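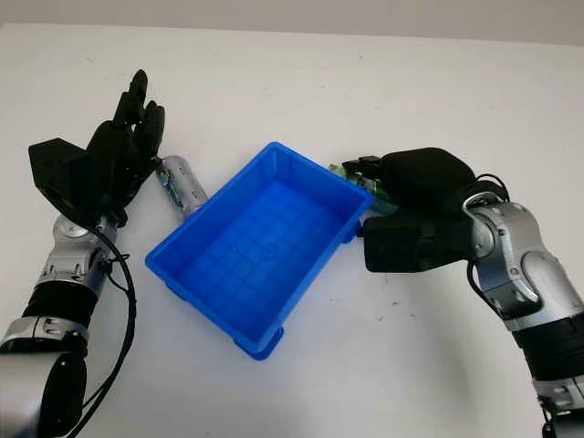 Two hands, one tray: a cylinder in the right hand's grip, its twin still on the table.

Hello again from the bench end of the building! I promised last time I'd write up what we've been doing with the tray task, and since Tuncay Karaca has stopped by my desk twice to ask where it is, I'd better get on with it.

The short version is that we've been trying to teach a two-armed setup to pack small stuff into a blue tray without telling it which arm should do what. Our old method (the Tallar planner, for those with long memories) picked an arm first and then worked out the grasp. It was tidy on paper and terribly stubborn in practice. It would commit to the left hand, find the thing was lying at an awkward angle, and keep going back for it like a magpie with a bottle top.

The new one, which we're calling Dendale, scores both hands on every object and is allowed to change its mind up until the fingers close. We trained it on 230 demonstrations, all done by people in the group driving the arms themselves, and I can tell you my shoulders know exactly how many of those were mine.

Then we tested it over 200 trials with things it hadn't practised on. Cans, cylinders, little boxes, whatever was in the cupboard. The can and the green and white box turned into our favourite pair, because one wants to roll and the other likes to lean on things, and a box propped against the tray rim is a proper headache when you're coming in with a whole handful of fingers.
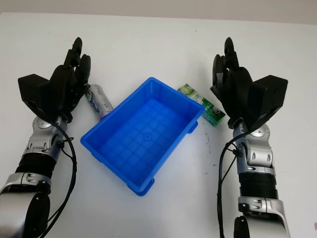 So, did it work?

Mostly, yes! Dendale failed to finish the job in 44 of the 200, and the old planner was a good deal worse on the same set. The gain is nearly all in the awkward layouts. If everything's lying nicely on its own side of the tray, you'd struggle to pick the two methods apart, and I want to be upfront about that before someone at Opoku asks me in the tea room.

The failures are a mixed bag. A fair few were both hands deciding on the same object at once and then politely waiting for each other. Tuncay reckons a small penalty for hesitating will fix it. I reckon we need more demos where the hands get in each other's way, and we've got a coffee riding on it.

We've also started looking at whether the scoring idea carries over to a simple gripper, and that's where wear comes into it. Fingertips cop a hiding in this line of work. A ragged tip changes where contact happens, and the grasp scores have no idea, so the system stays just as confident with a tatty finger as it would with a fresh one. I'd like wear to be something the method can learn about. Zasullow have offered us up to five sets of pads to compare, so expect a very dull but very useful chart next time. 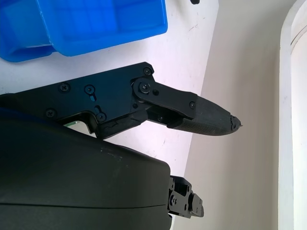
Gripper finger with a frayed tip, beside the blue bin.

If you'd like to have a go at driving the arms, we're running demo sessions on Saturday from ten. Wear sleeves you can push up, and message me first so I can put you on the list.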